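Vellico Hill Climb

The Vellico Hill Climb was a motor racing event held each May on a public road closed for the occasion. It was run as a timed climb, with cars leaving the start line singly and the result decided by the combined time of 2 runs. The event was open to touring cars, sports cars and single-seaters, which were classified separately according to engine capacity.

Course

The road begins beside the former sawmill at Garnel and rises through woodland to the village of Vellico. It includes 27 numbered corners, of which the best known is the Aigner hairpin, named after the inn on its outer side. The lower section is narrow and shaded, and the surface there often remained damp through the morning. Above the hairpin the road opens onto pasture, and the final stretch contains the only full-throttle section of any length.

The start was originally placed on the bridge below the sawmill. It was later moved uphill after complaints that waiting cars blocked access to the farms on the opposite bank. Times set on the two versions of the course are listed separately and are not regarded as comparable.

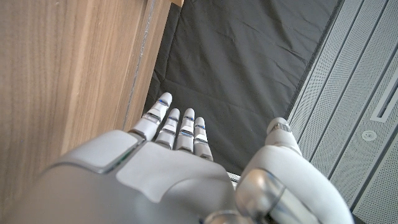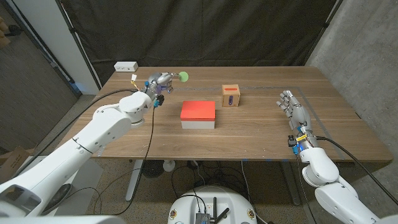
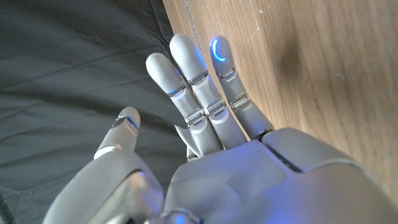
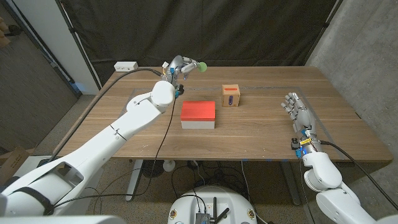
Organization

Responsibility for the event rested with the Garnel Automobile Club, which appointed the clerk of the course and the scrutineers. The instrument maker Doltex supplied the timing equipment and for several seasons gave its name to the trophy awarded for the fastest climb of the day. Practice was held on the afternoon before the competition. Drivers who had not completed a practice run were not permitted to start.

Competition

Early meetings attracted mainly local entrants in modified road cars. Single-seaters appeared in greater numbers once the upper section had been resurfaced, and from that time the outright record was held exclusively by cars of that type. Kilian Egger won the event 3 times and set the last record on the original course. His final victory came after heavy rain before the second runs, when none of his rivals improved on their earlier times.

Touring cars continued to make up the larger part of the entry. Their classes were frequently decided by small margins, and protests over tire specifications were common.

Discontinuation

The climb ceased when the road authority declined to renew permission for the closure, citing the condition of the retaining walls above the hairpin. A demonstration run for historic cars was later held on the upper section only, without timing.

Page last revised 10/6/20.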